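Up before seven, porridge, then straight on with the computers while it was still cool. June is not the month for this work. By noon the sun is on the back wall and the place is like a greenhouse.

The Domínguez lot is nearly finished. They sent 27 office desktops in April, all to be stripped for parts, and I have got quicker at it. Lid off, leads off, drive out, then memory and processor into the anti-static bags. The screws go in the old margarine tub. I used to sort them by length and I have given that up.

Two had so much fluff in the fans that I took them outside to brush. One had a paper clip under the board. Labels are running low again, so I ordered 100 from Nulska, along with a new set of small screwdrivers. The cross-head one has been slipping for weeks and I have been making do.

Cheese sandwich at half twelve. Rang Pestance about the collection and was told to ring back tomorrow. The scrap cases are stacked up by the door and I would like them gone.

In the afternoon I did the drives.
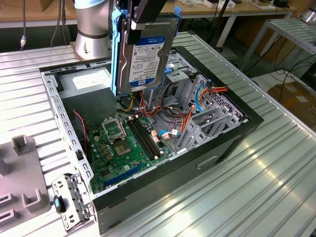

WD Blue, 1.0TB, still in its light blue caddy.

I like the caddies. The plastic ones with side rails save a lot of fiddling, and I keep any with sound tabs. The older machines had four screws to every drive and two of them always seemed to be behind something.

Wrote up the stock sheet after tea. The last line is number 653, which agrees with the book. Sent a copy to Ninside and swept the floor. My thumb is sore where I caught it on a case edge, so plaster on and early bed. Must buy milk.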